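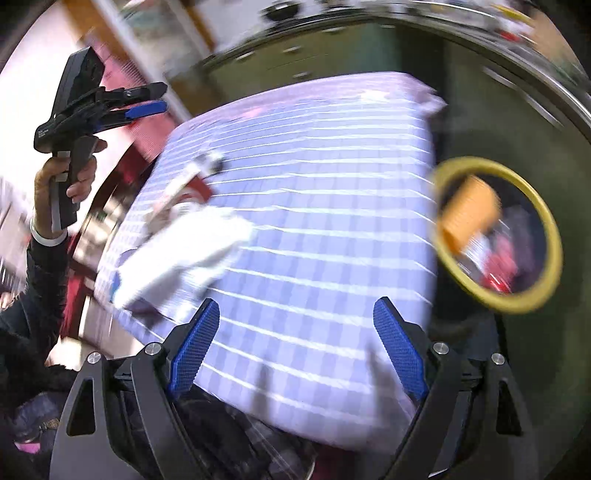
Sison Laundry Set

README, maintained by Domnica Gavrilă and Traian Voicu

Summary

Sison is a collection of short recordings of household laundry: loading and unloading a front-loading washing machine, sorting by colour, and folding checked cloths, towels and small garments. It holds 692 recordings from 23 homes. The work takes place in ordinary rooms with the usual clutter left where it was.

Contents

recordings/ -- one folder per home, numbered in order of visit
labels.csv -- one row per recording
items.csv -- list of textile types with codes
notes/ -- free text from the person doing the washing

Fields in labels.csv

home: two-digit number
task: load, unload, sort or fold
item: code from items.csv; several codes are separated by a semicolon
load_type: light, dark, mixed or unknown
light: window, lamp or both
finish: done, partial or dropped

Textile types

Checked cloths have their own code (CK) and are not grouped with plain tea towels. The two fold in the same way, but the checks make creases harder to judge, and labellers disagreed on them more often. Furry or deep-pile garments are coded FP whatever their shape. Anything with a zip, buckle or metal button takes the suffix -M. If a white item carries a coloured print or patch, it is still coded as white.

Mixed piles

Where an item lies on top of another, both codes are given, upper item first. Items inside the drum are coded only when they can be told apart through the door. Otherwise use UNK. Do not guess from colour alone.

Known problems

Fast shaking and turning of cloth causes blur. These recordings were kept.
Homes 04 and 17 have no entries under notes/.
Socks are coded singly in the first 300 recordings and in pairs after that. A script to merge the two, pair_socks.py, is in the Ovano branch and has not been tested on mixed loads.

Changes

Version 2 -- added FP code, corrected load_type for home 11, removed duplicate rows left over from the September export.

Corrections to labels go to Traian Voicu, with the home number and row.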